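Call for Participants: Spend Some Time with the Damik Hand-Held Gripper
Posted May 19, 2025

Hello, and thank you for stopping by! We at Edero are looking for 31 people to try out the Damik, our hand-held gripper kit, and to tell us in plain words what it's like to use. You don't have to know a thing about robots. If you can pick up a mug, fold a dish towel and speak up when something annoys you, you're very likely the person we've been hoping to hear from.

A little background for those who are new to us. The Damik is a two-fingered gripper that you hold and work yourself, with a camera attached, and it's sold to labs and small companies that want to teach a robot arm how people handle ordinary things. You do the job with the gripper, the camera records how you did it, and the recording goes into our Edier software, where the customer's own people take over. So far the kit has mostly been in the hands of engineers, who are lovely, patient and very forgiving of a stiff trigger. We would like to hear from people who are less forgiving. (My mother tried it over the holidays and gave me more useful comments before lunch than I'd had all month, which is how this call got started.)

What you'll be doing

Sessions take place at our workroom in the Žukauskas building, second door past the stairwell. You'll sit or stand at a table, whichever you like, and work through a set of small household jobs using the gripper instead of your hand. Some are easy and some are fiddly on purpose. You'll reach for light things, stiff things, floppy things, and things with thin wires or narrow edges that are awkward to get two blunt fingers around. In between we'll stop and talk about how it felt: the weight, the grip, the reach, whether your wrist was complaining, whether you ever lost track of where the fingertips were.

Please go at your own pace. We are much more interested in where you hesitate than in how fast you finish, and if a job drives you up the wall you're welcome to say so and move on to the next one. A half-done job with a good grumble attached is worth a great deal to us. 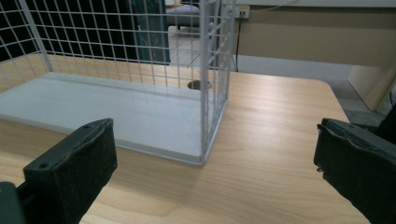
Do I need any experience with robots or recording equipment?

None at all. Someone from the team will show you how to hold the gripper, how to open and close it, and how to start and stop a recording, and then you'll have plenty of practice before anything is saved. People usually get the knack of it faster than they expect. If you've used one before, you can still apply, but please mention it on the form so we can put together a good mix of beginners and old hands.

Who we'd like to hear from

Adults of any age, with hands of any size. Small hands are especially welcome, as the current handle was shaped around larger ones and we'd like to know how far off we were. We'd also love to hear from left-handed people, from anyone who works with their hands for a living (cooks, florists, stockroom staff, hairdressers, you name it), and from people with arthritis or a weaker grip who feel comfortable doing light tabletop work. Tell us in advance what would make the visit easier for you. A different chair, a longer break, a shorter session: these are all simple to arrange, and you won't be the only one asking.

You'll need to be comfortable following spoken instructions in English, though your answers can be in Portuguese or Lithuanian if that's easier, and one of us will happily take notes.

Time and pay

Each participant comes in for three sessions, spread out so that your hands get a rest and so that you've had a chance to forget a little of what you learned. Each session lasts two hours, including a break with coffee, tea and whatever the bakery downstairs had left. You are paid for all of your time, breaks included, at the end of every visit. If you decide after the first session that this isn't for you, you keep what you've earned and we part as friends.

There is also a longer track for a smaller group who want to go further. It adds up to 13 hours of extra work over the summer, trying revised handles and finger pads as they come out of the shop. Tick the box on the form if that appeals to you. It won't affect your chances for the main sessions either way.
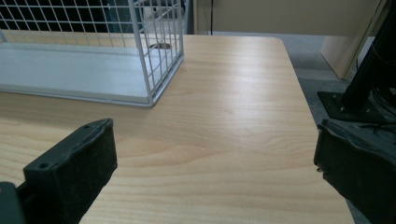
What we hope to learn

We have a list, of course, and I'll try to keep it short.

The handle comes first. Some people tell us it's comfortable and some people tell us it feels like carrying a full teapot, and I'd like to understand what the difference is.

Then there are the fingers. They're blocky, sturdy things with a soft pad on the inner side, and the pad is the part that takes the beating. Worn edges change how a gripper holds on, and customers have asked us when a pad ought to be replaced. You'll be working with pads at different stages of wear, and we'll ask you to tell us when you notice a change in the grip, if you do.

And finally the instructions. Our printed guide was written by somebody who already knew how everything worked (me, I'm afraid), and I would be grateful for a red pen in the hands of anyone who gets stuck. You'll get your own copy and you may be as rude to it as you like.

About the recordings

The camera on the gripper points at the fingers and whatever is in front of them. It may also catch the furniture and the floor behind the table, and now and then a sleeve or a hand. We don't record sound during the tabletop jobs. During the talks we take written notes only. You'll be given a consent form to read at home before your first session, and you can have your recordings deleted at any time until the study closes in November by writing to us and asking. You don't have to tell us why.

How to apply

Fill in the short form at the bottom of this page, or pick up a paper copy at the front desk of the Žukauskas building and leave it with Gintarė Laur, who handles all of our scheduling and can answer practical questions about parking, the elevator, bringing a friend along and so on. Let her know which times of day suit you. Evenings are possible. Everyone who applies will get a reply, including those we can't fit in this time.

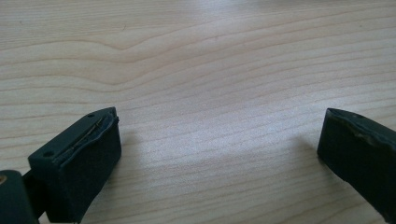 Dalva Barros
Product Trials, Edero

A few last things that people have asked me on the phone. Wear something with sleeves you can push up, and take off any dangling bracelets before we begin, as they tend to catch on the linkage. Reading glasses are a good idea if you use them for close work. You won't be asked to buy a kit, and we won't put you on a sales list. If you are a current customer and would like someone from your own team to take part, that's fine with us, but please send one person only so there's room for newcomers.

I'll be in the room for most of the sessions myself, and I'm looking forward to meeting you. Please pass this along to anybody you think would enjoy it, especially if they're hard to please!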